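The Crumb Report
7th February

Buttercream that won't sulk

Last month's item on gluten-free choux brought in a respectable pile of mail, most of it polite. The most common request, oddly, had nothing to do with choux. People want to know why their Swiss meringue buttercream looks like cottage cheese, and whether they should throw it out. Don't throw it out. I have thrown out enough of it for all of us, back when I was young and thought butter was cheap.

For anyone new to the stuff, Swiss meringue buttercream is egg whites and sugar warmed together over a pan of simmering water, whipped until stiff and cool, then beaten with an alarming quantity of butter. It's silky, it isn't too sweet, and it has the temperament of a cat in a carrier. At some point in the mixing it will break. You will feel personally insulted. Keep the mixer running. 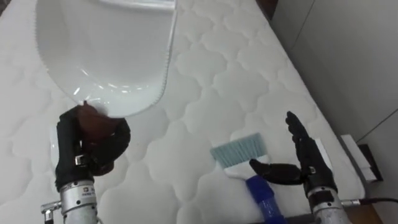 Nine times out of ten the trouble is temperature. If the bowl feels cold and the mixture is lumpy and weeping, the butter was too chilly when it went in. Scoop out a cupful, melt it in the microwave until it's just liquid, and pour it back in with the mixer on medium. It should come together in a few minutes, usually right after you've started looking up bakeries. If the mixture is soupy and slides around like pancake batter, it's too warm. Put the whole bowl in the fridge, whisk and all, for 11 minutes or so and try again.

Why 11? Ornella Vitale, who taught the frosting class I took twice (the first time didn't stick), always said ten was too short and twelve was when she forgot about it. I have never improved on this.

Ravindra Rajput wrote to ask if he can skip the thermometer. You can, in the sense that you can skip a lot of things. The old test is to rub a little of the warm egg white between your fingers and see if you feel any grit, and that tells you the sugar has melted. It doesn't tell you how hot the eggs got. I take mine to 160°F and stir the entire time, because scrambled egg is a hard flavor to pass off as vanilla.

While we're at it, wipe out your mixing bowl before you start. A smear of grease left over from the last batch will stop the whites from whipping, and so will a speck of yolk. I use a paper towel with a splash of white vinegar on it. Crack each egg over a small cup first and then tip it in with the others. I know it's one more cup to wash. I also know what it's like to drop a yolk into a bowl of perfectly good whites at eleven at night, and the cup is better.

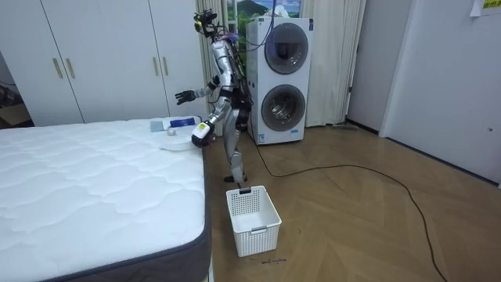
Now, flavoring. Zawadi Nyaga sent in her passion fruit version, and it's very good, with one warning from me: add the pulp by the spoonful, at the very end, and stop before you think you should. Any watery fruit will split the frosting if you dump it in. Freeze-dried raspberries ground to powder are much safer and turn everything a pink that needs no help from a bottle. Melted chocolate works well as long as it has cooled. Warm chocolate gives you a very expensive soup.

On color, white buttercream made with real butter is not white. It's the shade of a nice old piano key. You can beat it longer, which helps some, or add the smallest possible dot of violet gel, which cancels out the yellow. Smallest possible means the tip of a toothpick. My first attempt at this produced a lavender christening cake for a baby named Hector, and his grandmother still brings it up.

Anoma Ranasinghe asks how far ahead she can make it. I keep mine in the fridge for up to a week and in the freezer for 2 months, pressed flat in zip bags with the air squeezed out. Thaw it overnight, let it sit out until it's properly soft, then re-whip. It will break again while you do this. See above.

And a word about July, for those of you already planning outdoor weddings. Butter melts. No amount of confidence will change that. If the cake has to stand in the sun, swap a third of the butter for shortening and keep the thing in a cool room until the speeches. Or serve pie.
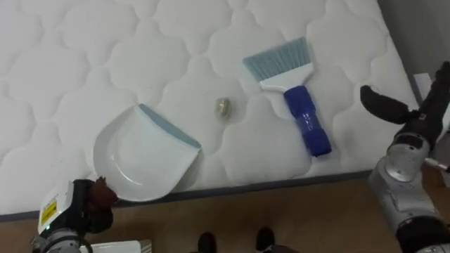 Next time

We'll be doing layer cake rescue: domed middles, sunken middles, and the one that came out of the oven shaped like a boot. Kai Rothe has promised me his method for gluing a cracked layer back together, though he's been promising it since July. Send your own disasters in by replying to this email. Pictures are welcome, and names will be changed if you ask nicely.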